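The street that started talking again

2/2/19

For most of last year, the only thing the two ends of Allcombe Road had in common was a bus stop. People at the top end said the bottom end was rough. People at the bottom said the top end looked straight through them, and plenty of Black families had stories to back that up.

Then, in January, the Dullano hall opened its doors for a listening supper, and 78 people turned up for 20 chairs! They sat on the stage, on the stairs, on each other's coats.

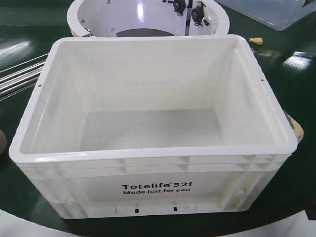 The rules are lovely and simple. You get a bowl of soup, you sit with someone you don't know, and you talk about a time you were treated unfairly, or a time you kept quiet when somebody else was. No speeches, no panel at the front. I went meaning to stay 40 minutes and was still there when they locked up.

One woman told my table she'd lived on the road since she was six and had never once been asked in for a cup of tea. The man opposite her put down his spoon and gave her his door number.
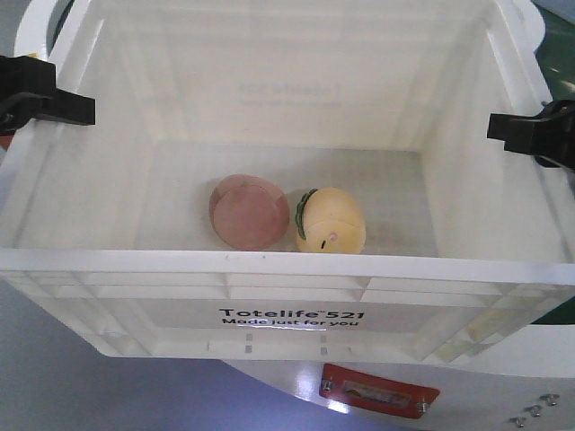 Since then the suppers have spread to the Itunel estate, where the talk is mostly about police stops, and it gets heated (as it should). A petition asking for the stop figures to be published street by street has 345 names on it so far. The Zúñiga bakery sends bread to both, and the next supper is already full.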